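Interim report to the Eshun Fund for New Fiction
Project: Flumen, a novel
Stage: second of three reports

The first report dealt with the outline and the opening chapters. This one covers the work up to the end of August, including the changes to the structure and the current state of the budget.
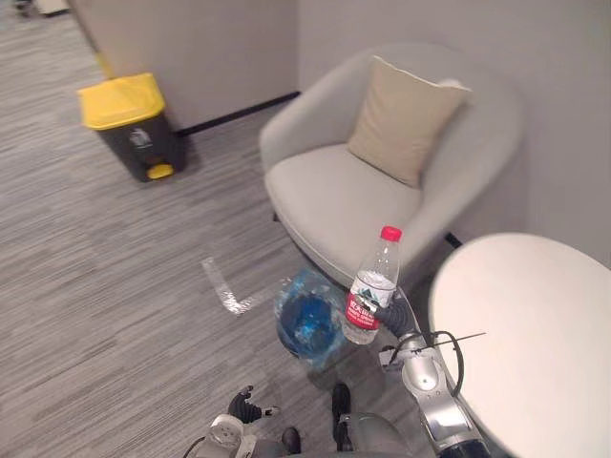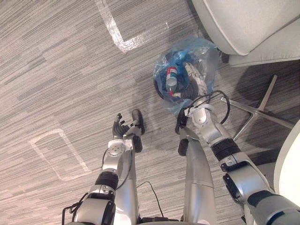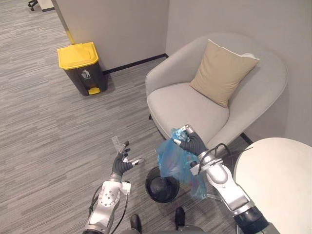
Afia Agbenyega

Where the manuscript stands

The draft is at 143 pages. That takes the story to the end of the second part, when the ferry service is withdrawn and Maud has to decide whether to sell the landing. The outline I submitted with the application had this happening much earlier. I have kept the event but moved it, and I explain the reasons under Structure.

My target was 600 words each working day. I met it through most of autumn and fell behind in winter, when I took extra shifts at the library to cover for a colleague on leave. For several weeks I got closer to 500 words, and on some days I only reread. The shifts have finished and I am back to the original target.

Part one has been revised twice. Part two is a first draft and reads like one. There are two scenes in it, the council hearing and the night drive back from the hospital, that exist only as notes in square brackets. I know what has to happen in both. The hearing is waiting on some reading I still have to do on how small river crossings were run and who paid for them.

Structure

The application described a novel told in alternating chapters by Maud and her brother Col, over one flood season. I wrote the first seven chapters that way. Col's chapters were slower to write and weaker to read, and by the fourth one he was mainly repeating what Maud had already told us from the other side of the table.

I have taken Col's chapters out as narration. He now appears through letters he sends to the shire office about the state of the road. There are nine letters so far. They are short, they get ruder, and they let me skip over stretches of time without a chapter heading that says three weeks later. Two of his original chapters contained material I wanted, chiefly the business with the borrowed tractor, and I have given that to Maud to tell.

The result is that the book now covers two flood seasons with a dry year in the middle. It is a larger change than I expected to be reporting. The setting is still Trultstead, the people are the same, and the ending described in the application is still the ending I am working towards.

The title has stayed. Two readers have asked whether Flumen will put people off. I would like to keep it for now and have the argument once there is a full draft.

Mentoring

The grant provides for six sessions with Obed Nutsugah. Four have taken place. He reads in advance and sends back a marked copy, so the sessions themselves are mostly talk.

The first two were spent on the opening. He thought the book began a chapter too late, with the water already up, and that a reader would have no idea what the place looked like in an ordinary week. I resisted this, wrote the chapter to show it would not work, and have kept it. It is now chapter one.

The third session was on dialogue. He had underlined every line where a character explained something that the other person in the room already knew. There were a lot of underlines in the Col chapters, and that was the point at which I started thinking about the letters.

The fourth, on a Thursday evening by phone, was about pace in part two. He would like the hearing cut to a page. I think it needs to be long, because it is the only time the whole town is in one room. We have agreed that I will write it at full length and we will look at it in session five.

Readers

Adwoa Boateng and Akua Osei have both read part one in its revised form. Adwoa read it straight through and sent a page of general remarks. She liked Maud from the start and lost patience with the schoolteacher, who she felt was there to be wrong about things. I have rewritten his scenes and given him a reason to oppose the sale that I half agree with.

Akua grew up on a river and marked the practical errors. I had the water dropping too fast after the first peak, and I had people walking about on paddocks that would have been mud to the knee. I had also forgotten the smell entirely. All of this has been corrected in part one and I am checking part two against her notes as I go.

Ingvild Rønning, who edits the journal Grestix, asked to see an extract. I sent the chapter with the piano. She has accepted it subject to cuts, and I have cut it. The extract will carry the acknowledgement wording set out in the funding agreement. The journal pays $200 for prose, which I have declared in the income column.

Research

I made one of the two research trips in the budget. It was four days, mostly spent in a local history room reading council minutes and ferry receipts. The minutes were more useful than I had hoped, in particular for the way people address each other when they are angry on the record. Several of Col's letters borrow that tone. No real person or dispute has been used.

The second trip was to have been made during high water, and there has been none this season. I would rather hold the money than travel for the sake of it. If the river is still low by the final quarter I will write to ask whether the amount can be moved to writing time.

Budget

Spending is under what was forecast at this point, nearly all of it due to the second trip. Mentoring has been paid session by session as invoiced. Printing has cost more than I allowed, as I underestimated how many marked copies would be going back and forth, and I have covered the difference from the stationery line. Childcare is as forecast. The full table and receipts have been uploaded with this report.

What is left to do

The next job is the hearing, then the hospital drive, so that part two is complete before session five. Part three is planned at nine or ten chapters. I have a page of notes for each except the last but one, where I need to get Maud across the river without the ferry and have not settled how she does it. I have written it by dinghy and did not believe it. The current idea involves the neighbour's punt, which would mean planting the punt back in part one.

I expect to have a full first draft by the date of the final report. I do not expect it to be a revised draft throughout, as the application suggested. Part one will be in good condition, part two will have had one revision and part three will be rough. If the Fund needs the final report to include a sample, I would ask that it be drawn from part one or from the letters.

I have one question for the program officer. The agreement asks for a public reading before the end of the grant period. The library has offered me its meeting room on a weeknight, free of charge. Please let me know if a reading at my own workplace would be acceptable, as I need to confirm the booking.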